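Plovstead Forums > Manipulation > Data Collection

Thread: Reset policy for shape block demos, cluttered vs spread

elie_n
Posted April 2, 2023

We are collecting teleop demonstrations for a single-arm pick task with shape-sorter blocks. Target is 700 accepted episodes. The language prompt names colour and shape, e.g. "pick up the yellow heart".

Current reset procedure: operator tips the blocks onto the middle of the board and leaves them as they fall, except that anything lying on its side gets stood up. Result is usually a cluster with one or two outliers. Typical layout from the current batch: 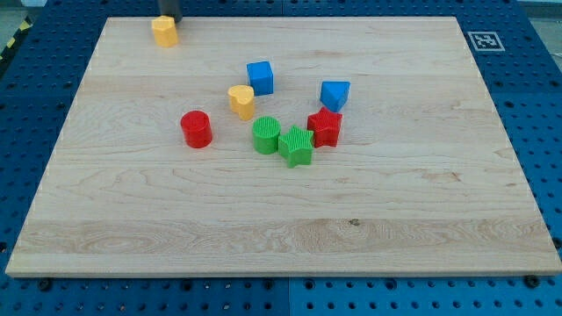 Block layout on the maple-coloured board, gripper at the yellow prism, upper left.

Two questions. Is the cluster too tight for a first dataset? And does anyone randomize over the full board, or only over the region where the arm behaves well? We rarely place anything in the near half.

zxolalpa
Re: Reset policy

The empty near half would worry me more than the cluster. If no episode has a block there, the policy has no reason to look there. We had this on the Stoltham cell. Eval was fine until a visitor put a cylinder close to the front edge and the arm hovered over the centre until timeout.

Divide the board into cells and have a script tell the operator which cell the target goes in. Distractors can stay random.

medrano_m
Re: Reset policy

Disagree on scripted cells for the first batch. It slows the operator and you get visibly gridded placements, which the model also learns. I would take tipped layouts and shift the whole pile between episodes.

Cluster density is fine. The two stars nearly touching is a useful case, same shape and different colour. Keep those.

zxolalpa
Re: Reset policy

> visibly gridded placements

Only if the operator centres the block in the cell. Jitter the position inside the cell and it goes away.

isauro_v
Re: Reset policy

Separate point. Check how often the first pick is the isolated block. Operators choose the easy grasp when the prompt allows it. In our February set, 68 per cent of episodes started with whichever block stood apart from the others, and the trained policy ignored the prompt and did the same. We had to discard most of it.

Draw the target before the reset, not after, and log it.

elie_n
Re: Reset policy

Target is drawn after the reset at the moment, and the operator can skip a draw if the grasp looks blocked. I had not considered the skip as a source of bias. Will pull the skip counts.

medrano_m
Re: Reset policy

Remove the skip. A blocked grasp with a recovery is worth more than another clean one. Cap it at 3 attempts, then mark the episode failed and keep it in a separate split.

ypacheco
Re: Reset policy

Failed episodes in a separate split, agreed, but not for behaviour cloning unless you trim them. Hafþórsson's loader weights every frame equally by default and you will train on the fumbling.

Also vary grasp orientation on the heart and the triangular prism. Cylinders forgive a bad wrist angle, those two do not.

elie_n
Re: Reset policy

Plan for the next session: target drawn before reset, no skip, 3 attempts, jittered cells for the target only, distractors tipped as before. Every 5 episodes the pile moves, including into the near half. Will post eval numbers for both batches when I have them.

medrano_m
Re: Reset policy

Still think the cells are unnecessary, but log the cell index so you can test it.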